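Mortise lock

A mortise lock is a lock that sits inside a pocket (the mortise) cut into the edge of a door. Older than the tubular lock, heavier, harder to fit. Common in apartment blocks, schools, hotels and houses built before the war. Two main parts in one case -- a latch for everyday closing and a deadbolt for locking.

Parts

Lock body or case. The metal box in the pocket. Holds the springs, levers and bolts.

Faceplate. Strip on the door edge, usually two screws.

Strike plate. On the frame, takes the latch and bolt. A box strike has a metal or plastic cup behind it, so the bolt doesnt chew up the wood.

Spindle. Square bar through the case, joins the handles. 8 mm in much of Europe, other sizes elsewhere, and old doors can be anything.

Cylinder or lever pack. The part the key works. Lever locks use a flat-sided key with steps cut in it, cylinder locks use the small notched kind.

Escutcheon. Plate around the keyhole or behind the handle. Covers the rough edges of the hole, keeps the key from scratching the paint. Long ones that take in both handle and keyhole are called long plates or back plates. Small round ones are roses. 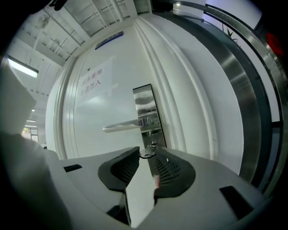
2 min read

History

Locks set into the door edge show up in better houses in the 1700s. Before that the rim lock, screwed on the inside face, was normal and stayed normal in cheap housing for a long time after. Reason was mostly labor. A rim lock goes on in minutes. A mortise had to be chopped out by hand with a chisel, and a thin door would split.

The town of Sturnthorpe had a small lock trade, most of it in back-yard shops. Eugénie Chevalier's survey of the trade lists 221 patterns of escutcheon from the town, many differing only in the screw holes. Honorato, the last large maker there, dropped lever locks and went over to cylinders. Its pattern books survive in part. The February pages are missing from every copy Chevalier looked at.

Fitting

Mark the center line on the door edge. Drill a row of holes, clean up with a chisel. The pocket should be a snug fit, no more than 2 mm of play. Then the holes for spindle and key from both faces, never straight through from one side. Faceplate is let in flush last.

Backset is the distance from the door edge to the center of the keyhole. 60 mm is a usual figure on newer internal doors. Narrow frame doors need less. Measure the old lock before buying, most returns are for wrong backset.

Handing matters for some types. The latch can often be flipped by taking off the case cover -- watch the spring.

Care

Dry graphite or a dry lock spray in the keyway. Oil collects dust. A handle that droops usually means a tired spring in the case, though loose screws in the plate are more comon. If the bolt scrapes, check the hinges first, the door has probably dropped. Painted-over plates should be cut round with a knife before removal or the paint tears.

See also

Rim lock
Night latch
Strike plate
Door furniture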